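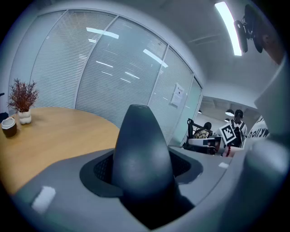

Figure 1. Round table with planter, beside the glazed partition, Dusdale office.

Progress report: Dusdale shared workspace refit
Prepared by Zuweira Adjei for Mireille Renaud, Onen
26/06/2018

1. Status
The meeting area is furnished and open to staff. Remaining work is limited to acoustic treatment, the storage wall and the snag list in section 4.

2. Work completed in this period
Partition. The curved glass partition has been handed over by Kadus. It is divided into tall panels by thin, light-colored mullions, with white horizontal venetian blinds behind the glass. Two blinds were rehung in May after the slats were found to catch on the lower rail. A printed notice is taped to one panel and will move to a wall holder when the holders are delivered.

Furniture. Round tables with light wood tops were chosen over the rectangular type in the original schedule. The change keeps a clear route along the curve of the glass. Chairs are dark-backed and match the existing stock. Wood tops are to be wiped with a damp cloth only; the cleaning contract has been amended to say so.

Planting. White ceramic planters with feathery reddish-brown sprigs are placed on tables. Iddrisu Kpodo asked that arrangements stay narrow enough for people to see one another across the table.

Lighting. Linear ceiling fixtures are in use. They reflect in the upper panels of the partition as white streaks. Kwabena Asamoah will test a lower output setting before any change of fixture is priced.

3. Budget
Spending on loose furniture and planting stands at $2,957. A further $500 is held for wall holders and cable covers. No transfer between budget lines is requested.

4. Open items
Seal at the foot of the partition: gap to be filled by Ametepe.
Blind controls: labels missing on the corridor side.
Acoustic panels: 70 ordered, delivery date not confirmed.
Storage wall: drawings with Tetteh Quansah for comment.

5. Next period
Acoustic panels will be fitted first, followed by the storage wall. Approval of the storage drawings is needed from Onen before fabrication can start.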